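Part-Time Archive Assistant, Pultstead Local History Center

Pultstead Local History Center is looking for a part-time assistant to help sort and catalog the Kofler collection, a set of letters, farm ledgers and household papers from Zulotdale and the farms north of it. The papers came to us in 58 cartons and very little has been listed so far.

The job is 30 hours a week. The contract runs for one year, starting in November, with a possible extension if the second round of funding comes through. Work takes place in our reading room on the lower floor.

What you will do

Sort loose papers by family and date
Enter each item in the catalog using our standard form
Move papers into acid-free folders and label them
Answer mail and phone requests from readers two afternoons a week
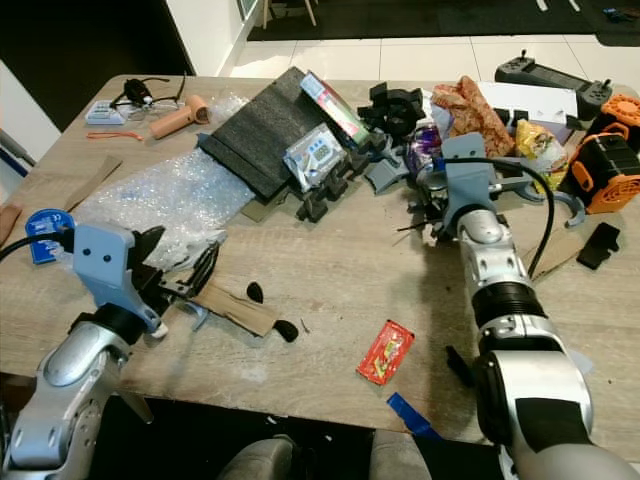

Last year's assistant, asked what applicants should expect, wrote back that the handwriting is the hard part. The first month goes slowly, the ledgers are easier than the letters, and anyone who can read old German script will save a lot of time. The pay is fair and the room gets cold in winter, so bring a sweater.

What we ask for

A high school diploma or equivalent. Some college work in history or library studies is useful but not required. You should type accurately and be able to lift a full carton. Experience with the Natgate catalog software is a plus. We will train you if you have not used it.

The catalog now holds 1,496 entries, and we hope to finish the Zulotdale letters before starting on the ledgers.

How to apply

Send a resume and a one-page letter to the front office, by mail or in person. Please include two references. Interviews are held at the center and take less than an hour, including a short transcription exercise. The office closes at 4:30 p.m. We will reply to every applicant.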